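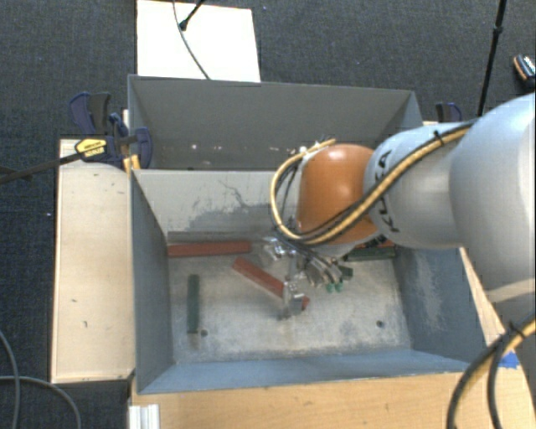
Maltwood Open Day Bin Picking Set

README, second release

Contact: Anika Sorensen (data), Morven Farquharson (cell and robot)

Summary

This set holds the logs and stills from the bin picking demonstration at the Maltwood workshop open day in April. A KUKA arm moved red and green blocks between two gray bins while visitors came through. It contains 1,529 pick attempts, each with a still from the fixed workspace camera, the joint log and an outcome label.

It was collected at a public event and should be treated that way. The cell was stopped and restarted many times, the blocks were sometimes tipped back in by hand, and visitors chose the target colour for a good part of the day.

What was run

Doors opened at 10 am and the last group left shortly after 4 pm. Groups were brought to the cell by Charito Barredo, who gave a short talk at the barrier before the arm was enabled. Three programs were used:

sort – pick one colour only and place it in the other bin
clear – pick whatever the planner ranks highest until the bin is empty
visitor – a visitor calls red or green, the operator enters it, and the arm makes one attempt

The morning was mostly sort and clear. After lunch it was nearly all visitor, as the school groups preferred it. The arm speed was capped at 70 per cent of our normal lab setting all day.

Setup

The two bins sit one behind the other and are clamped. Please don't assume the clamps held everything perfectly still. The front bin was knocked during the lunch changeover and re-seated by eye, so use the afternoon calibration file for anything after the break.

The bins are our ordinary ones and the floor of the front bin is scratched and stained. Segmentation trained on clean bins may pick up the darker marks and the two small round holes as objects. The Kusidis detector we ran on the day did this until Sheena Laing masked the holes. The mask is included in the calibration folder.

The cable bundle loops out beside the wrist and will hide parts of the bins in some arm poses. The arm itself hides more, mainly on the right. Blocks near the right wall are often only partly visible, and the labels record them as occluded.

Files

attempts.csv – one row per attempt
stills/ – one image per attempt, taken during the approach or grasp
joints/ – joint positions and gripper commands
calib/ – morning and afternoon calibration, plus the floor mask
notes.txt – operator notes, lightly edited for spelling

Columns in attempts.csv

attempt_id, program, target_colour, outcome, occluded, restart_before, labeller

Outcome is one of placed, dropped, missed or aborted. Aborted covers operator stops as well as protective stops. We did not separate the two on the day and can't do it reliably now.

Labelling

Outcomes were entered live by the operator and checked afterward by Angharad Probert against the joint logs. The first 200 attempts were labelled a second time by Sheena. Where they disagreed, the checked label was kept and the row is flagged in notes.txt.

Known problems

Target colour is blank for all clear attempts. That is intended.

Stills from the first part of the morning are slightly darker, from before the roller door was opened.

A few joint logs end early where the logger was restarted along with the cell. Check restart_before before using the row that follows.

Changes since the first release

Afternoon calibration added. Duplicate rows removed. Colour spelling made consistent in attempts.csv (the column was "color" in the first release, so older scripts will need a fix).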